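Buscar en el sitio Buscar

Taller > Orden y cables > Consejos

Cables sujetos y ordenados en el taller de casa

Última actualización: 2023-07-11

En un taller pequeño los cables se estropean casi siempre por los mismos sitios: a la salida de la clavija, en el canto de la mesa y en el punto donde la herramienta tira de ellos. Casi todo se evita con bridas, unos clips adhesivos y una tarde de trabajo.

Antes de empezar, desenchufe todo. Saque los cables de detrás del banco, límpielos con un paño apenas húmedo y déjelos secar. Revise la funda con los dedos, de punta a punta. Si aparece un corte, una zona blanda o un tramo aplastado, el cable se cambia. La cinta aislante no es una reparación.

Separe los cables en dos grupos: los que se quedan quietos (lámpara, cargador, radio) y los que se mueven durante el trabajo (flexo articulado, lijadora, soldador). Cada grupo se sujeta de una manera.

Cables que no se mueven

Van por debajo del tablero o por la trasera de la pata, nunca por el borde delantero. Con clips adhesivos, desengrase antes la superficie con alcohol y apriete cada clip durante 20 segundos. Espere al día siguiente para colgar el cable. En madera sin barnizar el adhesivo agarra mal y conviene usar grapas de plástico con clavo, de la medida del cable. Las grapas metálicas de tapicero no sirven para esto – muerden la funda.

Si el recorrido es largo, sale más limpio con canaleta. Nosotros usamos en el banco del fondo un tramo de 600 mm de la marca Isari, atornillado por debajo, y caben bien los cables de la lámpara y del cargador. No llene la canaleta hasta arriba: la tapa acaba saltando.

Cables que acompañan un brazo

En un flexo o en cualquier soporte articulado, el cable se sujeta a los tramos rectos y se deja suelto en las articulaciones. Doble el brazo del todo, estírelo del todo y mire si el cable queda tirante en alguna de las dos posiciones. Si queda tirante, afloje y dé más holgura antes de cerrar las bridas.

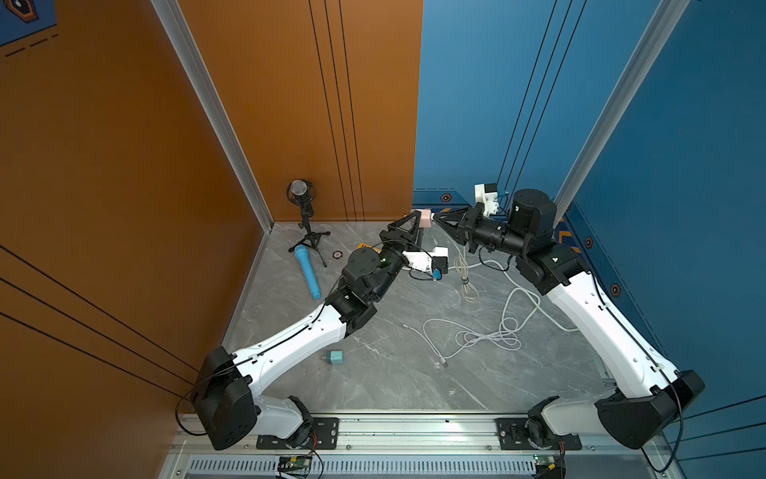

Cable negro fino, sujeto con bridas blancas pequeñas a lo largo del tramo.

La brida se aprieta hasta que el cable no resbala, sin marcar la funda. Corte el sobrante a ras con alicates de corte plano; con tijera queda una punta que araña las manos cada vez que se limpia. Para cables que se quitan a menudo es mejor el velcro, que se abre y se vuelve a cerrar.

Deje el primer punto de sujeción a 2 cm de la articulación como mínimo. Más cerca, el cable se dobla siempre por el mismo sitio y termina partiéndose por dentro, con la funda todavía entera.

Regletas y enchufes

La regleta se atornilla a la pared o al lateral del banco, con las tomas hacia un lado para que no entre serrín. En el suelo se llena de polvo y recibe golpes. No conecte una regleta a otra. Para el aspirador y el calefactor, enchufe directo a la pared.

El taller donde probamos todo esto está en Hernham, en una casa de 1952, y la instalación era la original. Si la suya tiene esa edad, llame a un electricista antes de colgar más aparatos de la misma línea.

Etiquetas

Un trozo de cinta de pintor doblado en forma de bandera, con el nombre de la herramienta escrito a lápiz, junto a la clavija. El rotulador corriente se borra con el roce. Las etiquetas plastificadas Grurkgate duran más, aunque hay que tener la máquina.

Repaso

En agosto, con el calor, algunos adhesivos se ablandan y los clips bajan unos milímetros. Pase la mano por debajo del tablero y vuelva a pegar los que cedan, limpiando antes los restos de cola con alcohol. Las bridas de nailon que llevan años al sol se vuelven quebradizas. Para cortar una vieja, meta la punta del alicate por el lado del cierre, lejos del cable.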